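Govden library to stay open through building works

July 15, 2021

Govden library will stay open while its roof and heating are replaced, the town council has confirmed. Readers had been told in the spring that the building would shut for most of the year.

The work is due to start next month and finish in December. It will be done in two halves, with the children's section and the ground floor moving first and the reference room upstairs following once the scaffolding has been shifted to the rear of the building. The contractor is Erness, a local firm that repaired the swimming pool roof.

Opening hours will be shorter. The library will close at four in the afternoon instead of six, and there will be no Sunday opening until the works are over. The car park behind the building will be used for materials and skips, leaving only the two disabled bays by the side door. Cyclists are asked to use the racks outside the post office.

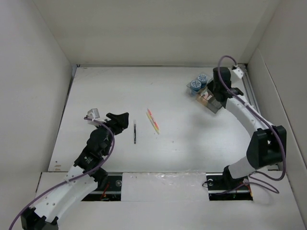 Several readers who wrote to the council during the consultation said that a full closure would have left them with no easy way to borrow books. The nearest other branch is 40 minutes away by bus and the service does not run in the evening, one of them pointed out, adding that a smaller library was far better than none.

The council said it had looked again at the plans after the consultation, which drew 60 written replies. Most were against closing. A few asked for the work to be put off for another year, but the council said the roof could not wait. Water came in above the local history shelves twice last winter, and the boiler has been out of action since the spring.

To make space, 3000 books will go into storage at the Moussa building on the ring road. These are mainly older novels, bound magazines and large-format art books. They will still appear in the catalogue and can be ordered at the desk or by telephone. Orders placed before noon should be ready for collection after 4 working days. There will be no charge for this, and the usual reservation fee has been dropped for all other books until the works are finished.

Large print and talking books will remain on the ground floor throughout. The newspapers will move to the table near the entrance, although back copies will not be available.

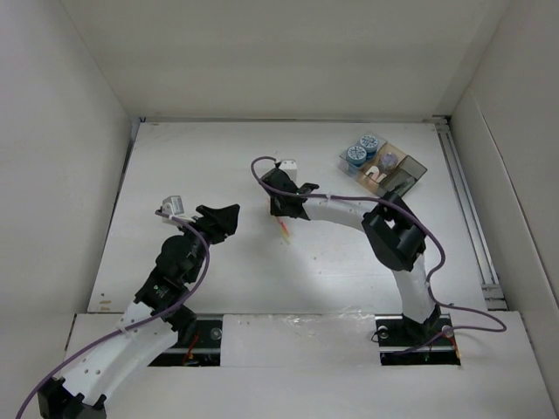 Changes to loans and returns

Loans have been extended from three weeks to six for all members. Books already out on loan will be renewed automatically, so there is no need to ring or call in. Fines have been suspended until the end of the works – this does not cover lost or damaged items, which will be charged as before.

The returns box in the front wall will be sealed once the scaffolding goes up. A second box will be placed in the entrance hall of the Flukero centre, and will be emptied every morning. Members should not leave books on the step outside the library.

The public computers will be out of use for the first fortnight while the cables are moved. After that they can be booked in half-hour slots. Printing and copying will carry on as normal at the main desk.

Story time for under-fives moves to the upstairs meeting room at the Flukero centre and keeps its usual morning start. The homework club will stop for the summer and begin again when schools go back. Both reading groups will continue in the library, although the evening group will have to meet earlier in the day.

Plans of the new layout are on show by the main desk, and paper copies can be taken away. Questions about the works can be left at the desk or sent to the council offices by post.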